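Home Reviews Guides Bench Notes Contact
Search reviews Go
Reviews > Simulation > Demonstration Kits > Fahy Scene Pack

Fahy Scene Pack, reviewed after a February of long evenings
by Ita Mac Carthaigh

I've been wanting to write this one up for weeks, and I kept putting it off so I could collect just a few more runs (you know how that goes!). The Fahy pack is a set of simulated scenes for recording demonstrations, the kind you drive by hand and then feed to a learning system, and I used it with the Clirnow trainer on my own desktop.
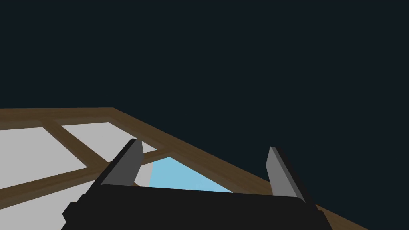
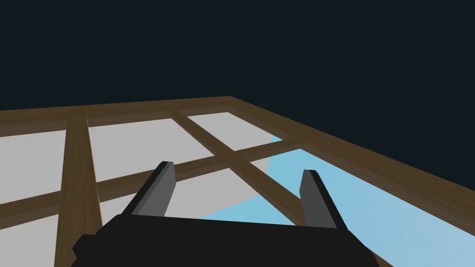

Gripper open in both, with the brown wooden bars and gray panels beyond it.

Can you get a useful set of examples out of it in one evening?

One evening gave me 80 demonstrations, and I kept 71 of them. The others were my own clumsy driving, mostly me changing my mind halfway to the target, and I didn't want the trainer picking up that habit. I'd call that a very decent night's work, with time left over for a pot of tea.

What I like best is the reset. You press one key, everything goes back to its starting place with a small shuffle, and you're off again before you've had time to lose your rhythm. The Dosside pack I used before made me wait 12 seconds every time, and that adds up to a lot of sitting and staring. Saving is simple too: each run gets its own folder, and throwing out a bad one is a single click.

Now for the grumbles. The backdrop is awfully dark, and on my older monitor I had to turn the brightness well up before I felt comfortable. The gripper view also takes some getting used to, and I'd practice for a while before you save anything. My early runs were full of little wobbles, and I was sorry later that I'd kept any of them. The manual is thin on camera settings as well, so I ended up on the Prestitz forum, where folks were very kind and sorted me out.

I trained on the same set twice, once with the wobbly runs left in and once without, and the cleaner set gave me the steadier arm. So be picky! Fahy says 2 more scenes are coming, and I'll be first in line for those, brightness turned up and all.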